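From: Maksym Demchenko
To: manip-hardware list
Date: 18 October 2023
Subject: Re: Carnmont glove kit, worth the money?

Orest Stelmakh wrote:
> We have a quote from Carnmont for the hand capture kit (gloves,
> marker cubes, head camera mount, software). Has anyone run it on
> household tasks? My worry is pose dropout when the hands turn over.
> The Yagi kit we have now loses the wrist constantly.

Orest,

We have had the kit since July. Short version: the tracking is good, the software is not.

Each glove carries a cube on the back of the hand with a square fiducial on each visible face. With two faces in view the pose is stable. With one face at a steep angle it flips, same as any planar marker, and you need a filter. The bundled one is too slow, so we wrote our own. Dropout when the palm turns up is real, but shorter than what you describe for Yagi.

Calibration takes four minutes per operator. Redo it whenever the wrist strap is moved. The manual (Skorkska translated it, badly) says once a day, which is wrong.

We have logged 968 episodes, mostly kitchen appliances and dishes. Two-handed work is where the kit earns its price - one hand at the appliance door, the other holding the plate, both cubes facing the head camera.

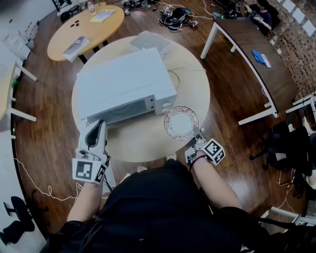 Export is the weak point. The tool splits anything longer than 200 seconds into separate files and restarts the timestamps in each. Carnmont support knows and has given me no date for a fix. Our merge script is in the Nivov repository under tools/, use it if you like.

Fingers are not tracked at all. If you need grasp aperture, budget for something else. For wrist trajectories into a parallel gripper policy I would buy it again, without the software license if they will sell it that way.

Maksym

2 comments

dkl: Does the merge script handle dropped frames at the split?
mdemchenko: No. It pads with the last pose and sets a flag.

Shares: 4
Contact the list owner | Copyright the list members | Back to top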